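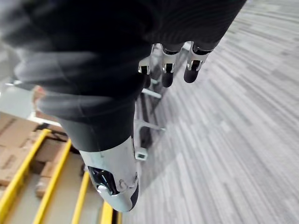 Automation at the Broromar parts depot

3 min read

Oltero moved its first robots onto the small-parts side of the Broromar depot in June. Before that, every carton was handled by people from the time it came in to the time it left. The depot ships 1,083 cartons on a normal day, and 440 of those are now assigned to the robots. People still do the rest. This gallery covers the equipment and the jobs that have changed with it.

The arms wear a black ribbed sleeve, and the fingers on the hand are silver with rounded black tips. Cardboard boxes are kept on shelving with yellow rails, the same shelving the pickers use.

What is different for the staff

Lifting from the lowest shelves was the most common complaint in the last staff survey. Those shelves were the first ones handed to the robots.

Two pickers on each shift have trained as cell operators. They start the cell at 6 a.m., clear stoppages and log any carton the hand has dropped or refused. The training was run by Levchenko and took eight days. Operators are paid one grade higher.

Pickers who did not want the new job stayed on the aisles. Some of them say the work is quieter now and that they miss having a partner at the next shelf. Break times are staggered so that one operator is always on the floor, and this is still the least popular part of the change.

Crushed and badly taped cartons go to a manual bench. The limit for the bench was set at 100 a day. The highest count so far is 133, and a second person was added to the bench after that.

The depot will review the shift pattern in the fall.

Recent galleries
Night loading at Jendard
New packing benches at Oltero
Levchenko training room
Broromar depot before the move

We use cookies to remember your settings and count visits. Accept | Manage choices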